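## 3. Materials and setting

### 3.1 The gray panel

The work surface is the part of a room that people describe least. In the interviews of our first study the participants spoke at length about drawers, shelves and tools, but for the surface in front of them they used one or two words, most often "dark" or "plain". This section therefore gives more space to the panel than is usual in papers on sorting and tidying. 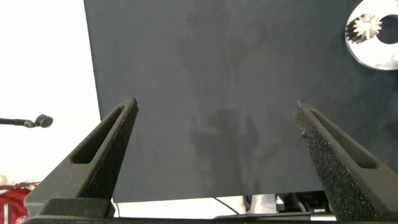
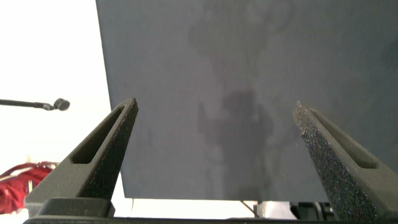 **Figure 2.** The dark slate-gray panel in two views. The straight lower edge and the slanted left edge can be seen in both; the second view has a faint shadow across the center.

*Section 3: 4 min read*

We chose a dark gray panel after a trial with lighter surfaces. On a white surface the participants saw small objects very well, but they complained about glare after the first half hour, and several of them moved their chair to avoid it. On the black surface there was no glare, but dark items such as screws, buttons and cable ends were difficult to find. The gray was a compromise. It is matte, and small marks on it do not disturb the eye very much.

The color of such a surface is not so even as its name suggests. In the second view of Figure 2 there are lighter patches near the upper middle, and the right portion has a darker, bluish tint. We mention this because the coders of the first study were asked to mark the "background color" with a single value, and they did not agree with each other. In the present study we use three values for each surface (lightest, darkest, most common). This takes more time, but the disagreement became much smaller.

### 3.2 Edges

The edge of a surface is important for the way people place things. When the edge is clear, objects are set down in a line with it, even if no instruction was given. When the edge is covered with a cloth or with paper, the line is lost and the objects are spread more freely. In both views of Figure 2 the left edge of the panel runs at a slight slant while the lower edge is horizontal. A person at a work place also rarely sees a surface as a perfect rectangle.

The coders received the following rules for edges:

- An edge is coded as *clear* if it can be followed by eye for at least half of its visible length.
- An edge is coded as *slanted* if it is visibly not parallel to the side of the picture.
- If the surface continues outside the picture, the missing edge is coded as *open* and is not guessed.

The third rule was added late. Before it, two coders used to complete the missing side from memory, since they knew the room, and their values for the area were too large.

### 3.3 Shadows

Shadows were a problem we did not expect at the beginning. The second view of Figure 2 shows a typical difficult case -- the shadow stretches vertically over the panel, pale and diffuse in the upper portion and denser in the lower middle. The denser region has a rounded top, and its outline resembles a head and shoulders. The coders were instructed not to name the source of a shadow when only the shadow itself is visible. They wrote down its position, whether its outline was compact or diffuse, and whether it reached an edge of the surface.

This instruction was not easy to follow. A shadow which looks like a person invites the coder to write "person", and in the first round many did. We corrected these entries by hand and repeated the training with a new set of pictures. After the training the entries with a named source nearly disappeared, and the few which remained came from pictures where the object and its shadow were both present.

### 3.4 Coding procedure

The full set contains 1545 pictures. From these, 194 were coded by 2 persons independently and were used to measure agreement. A further 400 were used only for training and do not enter into the results. The coding form was prepared in Grudo, and the finished tables were checked with the Staster script, which reports empty fields and values outside the permitted range.

For the names of surface tones we started from the Sugiyama list, but we joined several of its grays. The difference between "slate" and "dark slate" was not stable even for the same coder on different days. The Zundetti scale for roughness was tested as well and then left out. It asks the coder to judge how a surface would feel under the hand, and from a picture this judgment is mostly a guess: a surface which looks soft, like felt, can be hard to the touch. We used only the word *matte* or *glossy*, with a third option for cases where the coder was not sure.

The results for tone and edges are given in Section 4, and the shadows are treated separately in Section 5.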